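Rapport de projet — Remise en état et réglage de la cellule de tri Cabello
Projet de fin de semestre, atelier Drolley, rendu le 3/6/23

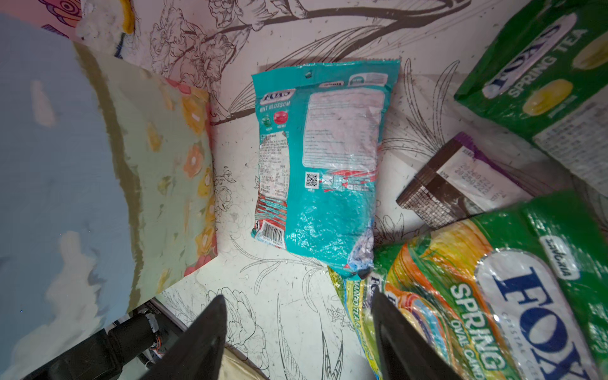

Quand j'ai récupéré la cellule en janvier, le bras démarrait, la pince s'ouvrait, et c'était à peu près tout. Le groupe précédent avait laissé un classeur avec les schémas, deux pages de notes au crayon et un sachet de vis dont je n'ai toujours pas trouvé la place (si quelqu'un sait, je suis preneur !). Le but sur le papier était simple : attraper des sachets souples un par un et les déposer dans un bac. J'ai passé les trois quarts du temps sur la maintenance, et je ne le regrette pas du tout.

1. Le poignet

Premier souci, les faux contacts. La pince perdait la communication dès que le poignet tournait au-delà de 90 degrés. J'ai d'abord accusé le logiciel Virnirer, j'ai réinstallé deux fois, j'ai perdu une après-midi. Le problème venait d'un petit connecteur côté poignet : la languette de verrouillage était cassée et les fils tiraient dessus à chaque rotation. J'ai refait le connecteur, laissé une boucle de mou et remis un collier un peu plus haut sur le bras. Ensuite j'ai lancé un cycle de 600 rotations pendant que je rédigeais la partie bibliographie, sans une seule coupure. J'étais très content de moi.

2. Les doigts

Les deux doigts noirs ne se refermaient pas parallèles. Avec un cube en bois ça passait, avec un emballage de bonbons ça le pinçait par un coin et il glissait. J'ai démonté, nettoyé les glissières, resserré les vis de fixation et refait le zéro d'ouverture. Attention pour les suivants : il faut refaire le zéro APRÈS le serrage, sinon on recommence tout (je l'ai fait dans le mauvais ordre, évidemment).

3. La caméra embarquée

La caméra est fixée tout près de la pince et voit donc les doigts en permanence en bas de l'image. J'ai gardé ce montage, pratique pour vérifier l'alignement d'un coup d'œil, et j'ai masqué la zone des doigts dans la détection. Le vrai ennemi, ce sont les reflets. Un sachet bleu-vert comme le Mint Blossom est froissé, brillant, et les taches blanches coupent sa couleur en morceaux. Le fond n'aide pas non plus : des fleurs et des tiges dessinées en noir sur du blanc, ça fait plein de contours que mon premier programme adorait. J'ai baissé l'exposition, puis j'ai filtré sur la couleur avant de chercher les contours — dans l'autre sens c'était une catastrophe.

4. Hauteur de prise

J'ai fixé la hauteur d'approche à 190 mm au-dessus de la table et la force de serrage à 47 % dans l'interface. Plus fort, les sachets se plient et partent de travers. Les deux valeurs sont enregistrées dans le profil « souple » du contrôleur.

5. Ce qui reste à faire

Le support de caméra Trarnance prend encore un peu de jeu, je le resserre à chaque début de séance et ce serait bien d'imprimer une pièce plus rigide. Les sachets qui se chevauchent me posent toujours problème, le programme les prend parfois pour un seul gros objet. Et il faudrait une vraie fiche d'entretien : contrôle du connecteur, nettoyage des glissières, zéro de la pince. J'ai commencé la mienne, elle est dans le classeur, juste derrière les schémas.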